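We signed for the two-arm Avano package in February, after a long back and forth over whether a single arm would cover our storage and sorting work. It would have been cheaper. It also would have left somebody holding the bin. 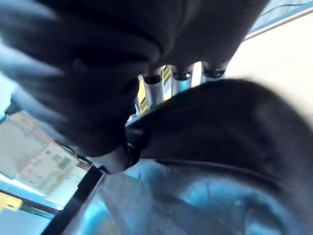
**Review by the equipment buyer, Zoreleck workshop**
August 2, 2019

What you pay for first is the arms and hands. What you pay for next is everything the quote leaves out. Our list ran to wrist cameras, spare cables, a stand and more shelving. We set aside 1000 dollars for these extras and spent all of it before the first month was over. Ask the dealer for an itemized sheet. Lenz gave us one without fuss, Hisix did not.

Setup took 2 people and most of a morning. The manual is 78 pages and the part on cable routing is thin. Plan your cable runs before you buy, and order longer leads than you think you need.

The hands are the best part of the package. They have proper fingers, so we use them on large molded parts as well as boxes, and we didn't have to budget for a second set of grippers.

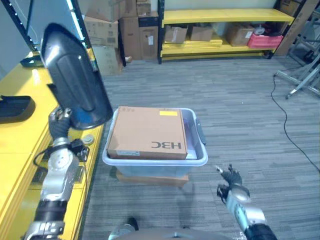

*Left hand on a curved black panel, right hand open beside the storage bin.*

Floor space is the cost we got wrong. Measure with both arms out, then add room for bins and cartons. We ended up moving a desk.

The warranty on the hands is short, and the extended plan must be bought within 30 days of delivery. Put that date in your calendar.

I would buy it again at the same price. For light work with small items, get a quote on the single arm too.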